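4. Setting up the Longo compost heap for winter

Read section 3 first if your bin has come from Bilus in flat panels. Most of the advice printed on the lid can be ignored. It promises finished compost in six weeks, and no heap at Killinbridge has managed that in September, let alone later in the year.

4.1 Stand the bin on bare soil. Paving is allowed by the maker, but worms don't read the leaflet.

4.2 Put down a hand's depth of twigs or torn cardboard.

4.3 Add kitchen peelings and dry leaves in equal amounts. The leaflet gives a ratio to one decimal place. Equal is near enough.
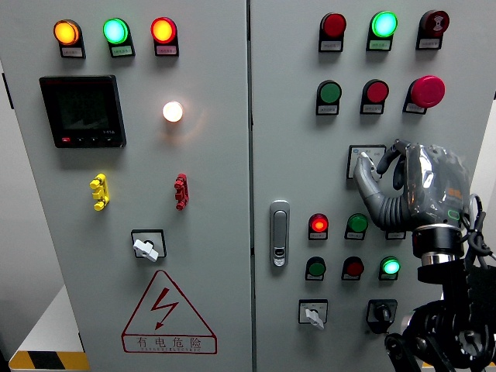 4.4 Water each layer until it feels like a wrung-out cloth. If you can squeeze drips from a handful, add more leaves.

4.5 Leave out the sachet of "starter". We ran 2 heaps side by side at Rustthorpe, one with and one without, and could not tell them apart in spring.

Note: the starter does no harm. If you have already paid for it, tip it in.

Caution: do not add cooked food, meat or dairy, whatever the lid says about being rat-proof. The vent slots are wide enough for a mouse.

4.6 Turn the heap once a fortnight until the first hard frost, then leave it alone. Turning in freezing weather lets out what little warmth there is.

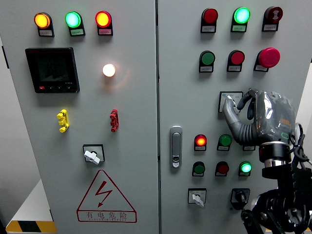

Deming Xie disagrees with step 4.6 and would turn right through the winter, on the grounds that a heap left shut goes sour at the bottom by February. Ours did go a bit sour. A fork pushed in and wiggled seems to deal with it, so the step stands for now.

4.7 Check the middle with a long thermometer if you own one. Don't buy one specially. Push a cane in, leave it ten minutes and feel the end.

4.8 Cover the top with old carpet, but only wool or hessian. Foam-backed carpet crumbles into the compost and you will be picking it out of the carrots.
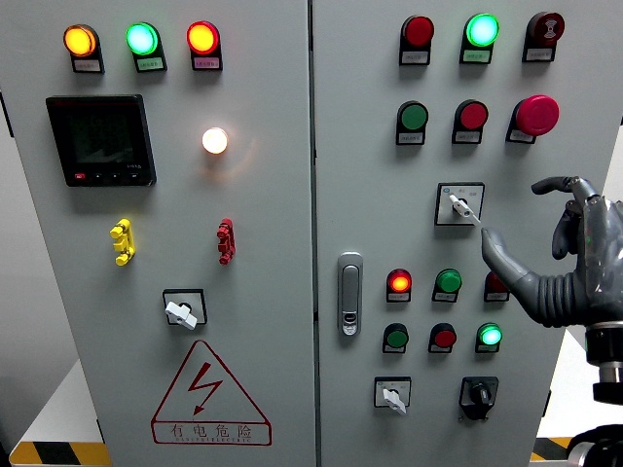
Fig. 3. Lamps and meter on the left-hand door.

4.9 Write the start date on the lid in pencil. Marker pen fades.

Last revised November 7, 2018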